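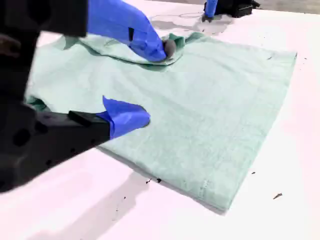

Samonte Street Swim Club, October 11, 2025, upstairs room at the Lamham pool

Minutes typed up by me, Rommel Aquino, from my own scribbles. If I got you wrong, holler and I'll fix it before the next one.

We started late because the upstairs door was locked and the front desk had to hunt for the key. Once we got in (thank you, front desk!) we went straight to the minutes from last time. One correction: the lane fee talk was about the winter session, and I'd written summer. Fixed now. Everybody was fine with the rest.

Lane times

This took up most of the evening, so grab a coffee. The pool has offered us the early slot again plus a new one after the diving class, and people had Feelings. The morning crowd wants to keep things as they are. The folks with school-age kids would much sooner have the later one, and I'm in that camp myself, so I tried to keep quiet and mostly failed. We went back and forth for a good while and then voted: 19 for taking both slots through the winter, four against, and a couple who didn't want to pick. So both it is. We'll look at it again in spring.

Slow swimmers get the wall lane in both sessions. Please don't do fast sets in there, even if it's empty when you show up. It fills up!

Money

We have 64 members paid up, and nearly 40 of those paid for the whole year in one go, which made my life a lot easier. The lane fee goes up to $36 a month per household when the winter session starts. I read the pool's letter out loud and there was some groaning. Somebody asked if we could get the old rate by signing for two years. I said I'd ask, and I will, but don't hold your breath.

The trip to Graltmont

The Graltmont club has invited us over for their relay day again. Last year was a blast and I'd love to bring more people this time, so we talked about carpooling instead of the bus, which was expensive and smelled like feet. Sign-up sheet is on the board by the showers. Put down how many seats you have if you're driving. You don't need to be fast, they run a mixed relay for anybody who turns up, and there's chili after.

We did not settle who's doing the snacks. I'm putting it here so it doesn't vanish again.

Timing system

The Sesix clock on the deep end is still losing time. The pool says the part is ordered. They said that in the summer too. Until it's fixed we go by the wall clock over the lifeguard chair, and for the club mile we'll use stopwatches, so bring one if you have one.

Odds and ends

The lost and found bin is full again and gets emptied at the end of October. Go have a look, especially if you're missing goggles.

The parking lot lights are out on the far side. Park near the door for the late session.

Kids' badges are in. See me at practice to pick them up.

Next meeting is after the Graltmont trip, same room, and I'll get the key ahead of time.

Rommel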